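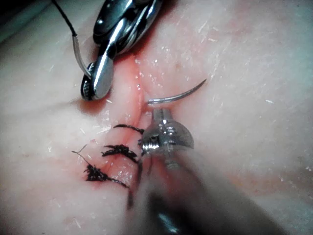 Search this site Search

Suturing on synthetic skin pads
Course handout, skills unit 2

Scope

These notes cover closure of a straight incision on a practice pad with a curved needle. They assume you have read the notes on needle types and can name the parts of the needle: point, body and swage (the end where the thread is attached). Knot tying is covered in the next unit.

The pad

The Nutholm pads used in this unit have a skin layer over a softer layer that stands in for fat. The skin layer resists the point at first and then gives way suddenly. The lower layer offers little resistance, so depth is easy to misjudge. Pads are reused. A pad may carry up to 30 closures before the surface tears under normal tension, and old needle tracks close to the incision will weaken a new bite. Pick a stretch with clean edges.

Lint sticks to the pad surface and is carried into the track by the thread. Wipe the pad before you start and again if you change thread. Gauze sheds; use the lint-free cloths in the Momier drawer.

Grasping the needle

Hold the body between one half and two thirds of the way back from the point. Too close to the swage and the needle bends or rolls. Too close to the point and there is not enough length to come out on the far side. The jaws should sit at a right angle to the body. Do not grip the point at any stage, including when you pull the needle through.

Placing the bite

Enter with the point perpendicular to the surface. Follow the curve of the needle by rotation - pushing in a straight line widens the track and drags the edge. Exit on the far side at the same distance from the incision as the entry. Equal distance and equal depth bring the edges level. If one edge sits higher than the other, the bite on that side was usually too shallow.

For this unit, use a bite distance of 5 mm and a spacing of 5 mm between stitches.

Tension

The edges should meet and turn slightly outward. Stop pulling when they touch. Excess tension bunches the pad between stitches and, on the Gidey thread, leaves a visible groove where the strand crosses the surface. A raised ridge along the whole seam is overtightening and is marked as such.

Faults to record

Uneven bite distance
Edge rolled inward
Gap between edges after closure
Torn track
Thread frayed by the jaws

Write the fault and the stitch number on the sheet. Count stitches from the end where you started.

Disposal

Needles go in the sharps container at the bench, point first. Thread ends go in general waste. Return pads to Room 331, skin side up, with the lid on the tray.

Reading: Bernari course reader, p. 49 and the table that follows it.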